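Questions about rooftop leases come in faster than we can answer them by phone, so we've put the most common ones on one page. Everything below applies to building owners in the Prenddale area who have been approached about putting an antenna, a small cell or a fiber cabinet on their property.

# Rooftop and Equipment Room Leases: Your Questions

## I got a letter offering to lease my roof. Is it real?

Very often, yes! Wireless companies rarely write to owners themselves. They hire site acquisition firms, and those firms send letters to every suitable building inside a search ring. Call the number, ask which carrier the site is for, and ask how many other buildings received the same letter. A good agent will tell you. 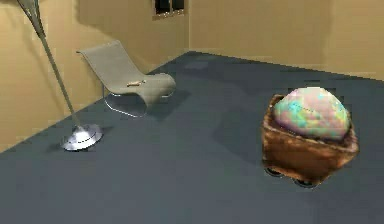
## Do I have to give up a room inside the building?

Sometimes. Radios can sit on the roof beside the antennas, but batteries and switching gear often go indoors. A carrier may ask for a ground-floor room, a corner of the basement or a former office. Ask for a drawing with the exact square footage and get it attached to the lease as an exhibit – "a portion of the premises" is far too loose, and we've seen it stretched a long way.

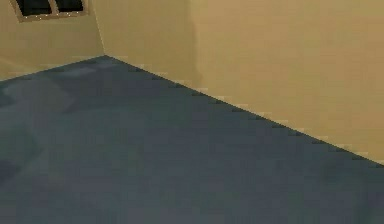
Square footage matters for rent too. If the first draft covers the roof only and the indoor space shows up later as an "ancillary area," treat it as a second lease and price it that way. One owner we worked with was getting $800 a month for the roof and nothing for the room. After a friendly renegotiation (it really was friendly) the room brought in another $600.

## Who pays for the electricity?

The tenant should, through its own meter. Submeters are fine as long as the lease says who reads them and when the bill goes out. We love a separate utility meter because it takes the building owner out of the middle completely.

## Can technicians come in whenever they want?

Most leases ask for access around the clock, and for the roof that's reasonable, as an outage at 3 a.m. can't wait for office hours. Indoor space deserves more thought. You can ask for a phone call before each visit, a sign-in sheet, and an escort through any area your other tenants use.
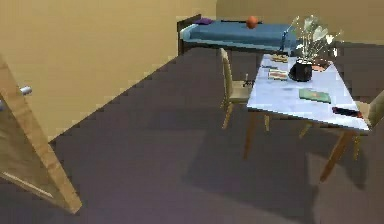 Keys are worth a paragraph of their own in the lease. Spell out how many sets are issued, who holds them, and what happens when the carrier switches maintenance contractors, as it will more than once over a long term. Coded locks make this so much easier, and plenty of carriers will pay for one if you ask before signing.

## How long will I be tied in?

Count the renewals! A five-year lease with renewals at the tenant's option can easily run past 25 years. Our longest review so far was 34 pages, and the renewal clause was on page 9, tucked under "Miscellaneous." Read the whole thing.

## Should I sell my lease for a lump sum?

It can be a great move or a poor one, depending on your taxes, your plans for the building and how strong the tenant is. Get at least two offers, and check whether the buyer also wants an easement over space you haven't leased yet.
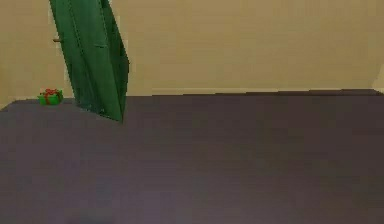
Embla Lindholm wrote to us in January that she almost signed a buyout before noticing it covered her entire roof, including the half she was saving for solar panels. She asked for the easement to be cut back to the existing antenna area, and the buyer agreed within the week.

## Can you look over my draft before I answer?

We'd be glad to. Send the full draft with all exhibits to Kwesi Laryea or Wenjie Kang at the Prenddale office, and please include any letters you received before it.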